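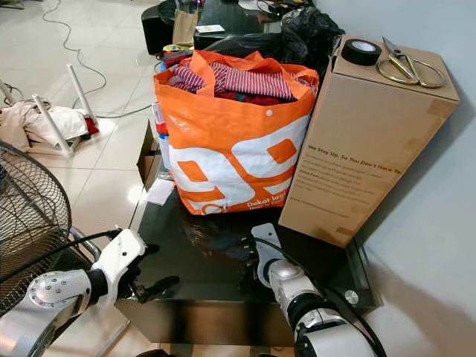
A two-arm cell at the Lilell site with a bag of garments on the table.

Automation update: returns intake at Lilell

Since June, the returns team at Lilell has shared its intake work with two robotic arms. The arms are assigned to the first handling step: taking garments out of the bag they arrive in and laying them down for inspection. Grading, stain checks and the decision to resell or recycle remain with staff.

The job descriptions have changed more than the headcount. Intake used to be a single role. It is now split into cell operator and grader, and each person rotates between the two every 2 hours. Operators load the table, clear stoppages and log each one by cause. The log from the last review period has 203 entries. Soft handles folding over the bag opening are the most common cause, followed by garments tangled together.

Menaka Matubbar, who leads the day shift, reports less bending and reaching at the grading benches. She also reports that graders now wait for work at the start of the shift, when the cell is slower than a person. Bags are therefore unpacked by hand for the first 10 minutes of each shift until the benches are supplied.

Subbarao Kurian is revising the pay grades so that operator hours count toward the technician scale. The draft has gone to shift leads for comment. Training for the second group of operators will be run by Jarosław Kaczmarczyk and covers gripper inspection, safe entry to the cell and restart after a stop. Staff who prefer to stay on grading full time can ask to do so through their shift lead.

Questions about the rotation go to Nandini Unnithan at the Lilell office.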